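Animated film "Welten" gets a second life in small cinemas

The animated feature "Welten" will come back to the cinema in December, in a new cut that is 4 minutes shorter than the one people saw last winter. The distributor, Nomisent, confirmed the plan this week and published the list of theatres on its website.

The film is an adaptation of the graphic novel of the same name, and its first release was not a happy one. Readers of the book complained that the middle chapters were missing, while people who did not know the book complained that they could not follow the story. Many reviews praised the drawing and the music and had little good to say about the rest. After two weeks most of the larger cinemas had already taken it off the program.

According to Nomisent, the new version is closer to what the studio wanted from the beginning. The long opening in the harbour has been cut down, and two scenes from the book, which were finished but left out, are now in their place again. One of them is the night crossing, the chapter that fans asked for the most. The voice recordings are the same as before, except for a few lines of the narrator, which were recorded again so that they fit the new order. The running time is now 97 minutes.

A petition by readers of the book may have helped. It was started on a fan forum shortly after the first release and asked for the missing scenes to be shown, at least on disc. It collected 3951 signatures. The distributor did not say if the petition influenced the decision, but it thanked the readers in its announcement and used the forum's own name for the new version, the "long night cut", even though it is shorter than the old one.

The first public screening will be held at the Varghese, the old theatre in the centre of Brurkusberg, where the programmers have shown a lot of animation in recent years. The doors open at 6:30 p.m. and the film starts at 7. There will be no advertising before it, only a short film about how the colour backgrounds were painted. Other cinemas follow later in the month, most of them with one or two evening shows. Afternoon shows for families are planned as well, but the times were not yet fixed when this item was written.

Parents should know that the rating has not changed. The night crossing is darker than anything in the first version, and very young children could find it frightening. The distributor recommends the film for children from eight years.

For people who already own the first version on disc, there is less good news. A new disc is planned, but there will be no exchange program, and the digital edition will be sold as a separate title. Nomisent says that both versions will stay available, so that viewers can compare them and choose their favourite.

Tickets for the Varghese can be bought at the box office and on the theatre's website. Seats are not numbered. The theatre asks visitors who use a wheelchair to call in advance, as the side entrance is opened only on request.
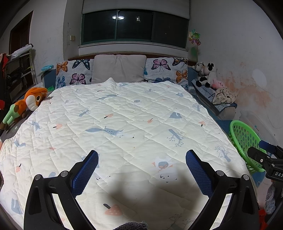
Foxes, mushrooms and bare trees on a quilted blanket.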